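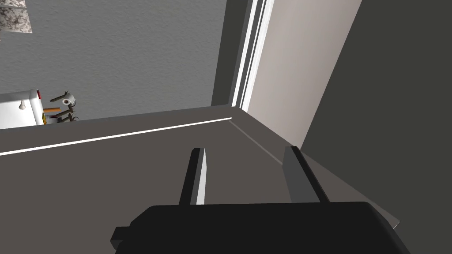 Setting up a wrist camera view in simulation before you cut any metal

This page covers the camera step of the Floklow arm build. It assumes you have the arm model loaded, the two-finger gripper attached and the joints moving under keyboard control. If the fingers do not open and close yet, go back to the gripper page first.

You will need:
The Floklow arm model, September version or later
The Nyberg room set (the bathroom is the one used on this page)
A text editor
A steel rule, for the last section

1. Add the camera

Open the arm file and find the wrist link. Add a camera as a child of that link, not of the gripper. If it is attached to a finger, the view will slide sideways each time the gripper opens.

Place it behind the gripper body and raise it until it looks over the top. Start with an offset of 40 mm above the body and adjust from there.

2. Set the tilt

Open the fingers fully and leave them empty. Tilt the camera down until both fingers stand upright in the view with the gap between them clear. The body will fill the lower middle of the picture. This is normal. If it hides the base of the fingers, raise the camera a little and tilt again.

Kerstin Hellström's first version had the camera level. It gave a good view of the far wall and a poor one of anything within reach.

3. Check against a flat surface

Drive the arm until the gripper is over a broad ledge or worktop. You should see the surface between the fingers and the far rim beyond them. Small items past the rim, such as the toilet roll on its stand in the bathroom set, will look very small next to the gripper. Do not narrow the lens to make them bigger – you will lose the fingers.

Then move close to a wall on one side. A near wall shows as a large dark area with little detail, and it is easy to misjudge the distance. Set the collision margin before you practise this.

4. Lighting

The default light is flat and gives almost no finger shadow. Leave it for setting up. For later tests add a single lamp overhead, as shadows help when judging height.

5. Copy the settings to the real bracket

Write down the offset and tilt. On the workshop arm the bracket is a bent strip held to the wrist with 2 screws. Measure from the wrist face to the lens with the arm at rest – on ours this came to 292 mm along the cable run, so cut the cable longer than that and leave a loop at the joint.

Siv Boström has drawn the bracket for the Lenberg camera. The Mekum one has a deeper case and needs the slots moved back.

Last changed 8 October 2019.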